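Gadier Users Forum > Teaching and Demonstrations > Hand guiding vs. remote for small part sorting

Hand guiding or remote control for small parts?

kvido_kadlec
Posted Aug 24, 2025

I have a six-joint arm with a two-finger gripper and I'm trying to teach it to pick small plastic bars off a table and put them in a tray. The bars are different lengths and they land any which way. I want to train a policy from demonstrations and not write the picks by hand.

So far I've recorded 400 demonstrations by hand guiding. Arm in free-drive, one hand on the wrist, other hand on the gripper button. It works but I'm slow and my shoulder hurts after an hour. The trained policy gets to the part fine and then closes a little to one side of it, mostly on the shortest ones.

Before I record more I'd like to know if people here moved to remote control (leader arm, VR controller, SpaceMouse, whatever) and if the data was better. I also have the arm set up in simulation, if that matters.

tinbench
Hand guiding is fine. People give up on it too early. You feel contact through the arm, and you can't get that from a SpaceMouse. If the policy closes off to one side, look at your camera before you blame the teaching method. Did your hand and arm show up in the wrist camera while you were recording?

kvido_kadlec
Yes. My forearm is in the overhead view for nearly all of it. The wrist camera is mostly clear, but I can see my thumb in some of them.

tinbench
There's your problem. The policy learned with an arm in the picture and now there's no arm in the picture.

ropeandpulley
That's the usual argument for remote, and I think it's a good one. With a leader arm you sit off to the side and the cameras see what they'll see at run time. I went from hand guiding to a leader arm last October and would not go back. We do cable clips, so also small.

tinbench
You can fix that without buying a second arm. Guide it by hand with the cameras off, save the joint path, put the parts back where they were, and play the path back with the cameras on. Clean images, and you still get the feel.

ropeandpulley
Put the parts back where they were 400 times?

tinbench
I use a printed sheet with outlines on it. Takes a few seconds.

ropeandpulley
Then your parts are only ever on the outlines, and he said they land any which way. I tried the playback method too. A small bar that is 2 mm off from where it was when you guided it gives you a recorded miss, and if you don't watch every playback it goes into the training set as a good one.

tinbench
So watch every playback. I do.

Iason Politis
I run the teaching station at Brellora, so take this as one shop's view. We use both. Hand guiding for anything where force matters, like pushing a part into a fixture. Remote for picking from a flat surface, because there you mostly need your eyes. For Kvido's bars I'd go remote.

Things I would check first, though, whichever way you go:

Control rate and delay. If the video you're looking at lags the arm, you'll overshoot and correct, and the policy will learn the overshoot and the correction. Stand where you can look at the real table.

Gripper angle. When people guide by hand they tend to leave the wrist wherever it's comfortable and pinch the part at a bad angle. Look back at your short-part picks and see if the fingers were square to the bar. I would bet they weren't.

Pauses. Cut the dead time at the start of each demo and right before the grasp. Hand-guided demos are full of it, and the policy learns to hover.

kvido_kadlec
Just went through a batch of the short ones. You're right about the angle. I was coming in crooked on a lot of them because my elbow hits the table edge. Never noticed.

What do you use for remote?

Iason Politis
A small leader arm with the same joint layout, built from hobby servos. One of our people before me tried a game controller and it was miserable for wrist rotation. The leader arm took new operators an afternoon to get used to.

marlo_w
Has anyone tried the Fliltow controller? It's a handheld with a trigger for the gripper. I've got one on loan and the tracking is good, but the arm gets near a singularity and slows way down, and then jumps when it comes out. The leader arm people don't seem to have this.

ropeandpulley
Because joint-to-joint mapping never has to solve for anything. You're moving the joints yourself. With a handheld you only send the gripper pose. Clamp your joint speed and move the tray closer to the middle of the reach. That helped us when we had one.

tinbench
Or hand guide, and then you don't have the problem at all :)

marlo_w
Clamping helped, thanks. It's still slow when the forearm is stretched out low over the table, but no more jumps.

Iason Politis
Kvido, you said you have it in simulation. Worth doing some of the teaching there. You can drive the simulated arm with the same leader, and resetting the parts to a new random layout is one key press. That settles the outline sheet argument.

kvido_kadlec
Got that running tonight with a keyboard, no leader yet. Six small parts on the surface, different colors. Shadows are on, which I'm told helps later.
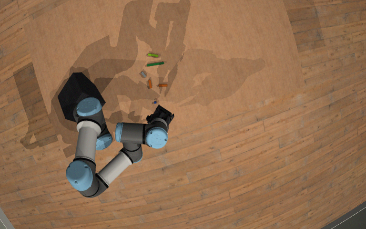 marlo_w
How many simulated demonstrations do you need before the real ones stop mattering?

Iason Politis
There's no number where the real ones stop mattering. We had 3,000 simulated demos on one picking job and still needed a set of real ones at the end, mainly for how the fingers close and how parts slide when they're touched. What the simulated ones did was cut down how many real ones we had to record.

tinbench
Agree with that. I'd also say don't teach from the keyboard for long. Every move comes out as one axis at a time, and the policy will move like that too. Stair steps.

kvido_kadlec
Yes, I can see it already in the plots. Each approach is a set of straight segments with stops between them. I'll use tonight's only to test that the recording works and then throw them out.

ropeandpulley
Don't throw them out until you've checked that the gripper state is logged on the same clock as the joints. Ours was 4 frames late for weeks – everything looked fine in the viewer and every grasp closed late.

kvido_kadlec
Good one, will check. Is that something you see in the plots?

ropeandpulley
Plot gripper command and gripper position together and step through one grasp by hand. If the part starts to lift before the log says the fingers closed, it's late.

hollis_z
Coming from the Zarei side, where the free-drive is stiffer. I don't agree that remote is always better for flat picking. With long thin parts I get better grasps by hand because I can feel when one finger lands on the part and not next to it. On a leader arm I get nothing back.

Iason Politis
Fair. With force feedback on the leader you'd get some of that, but most people's leaders don't have it, ours included. If the fingers land on top of the part a lot, I'd come down from higher up and straighter, and that can be taught remotely.

hollis_z
Maybe. I'd still record a batch each way and compare on the real table before spending money on servos.

kvido_kadlec
That's what I'll do. Same layouts, one batch by hand with the wrist kept square and the table moved so my elbow clears, one batch with a leader arm if I can borrow one. I'll keep my arm out of the overhead view this time, or try tinbench's playback on a few. Will post the success rates when I have them.

tinbench
Watch every playback.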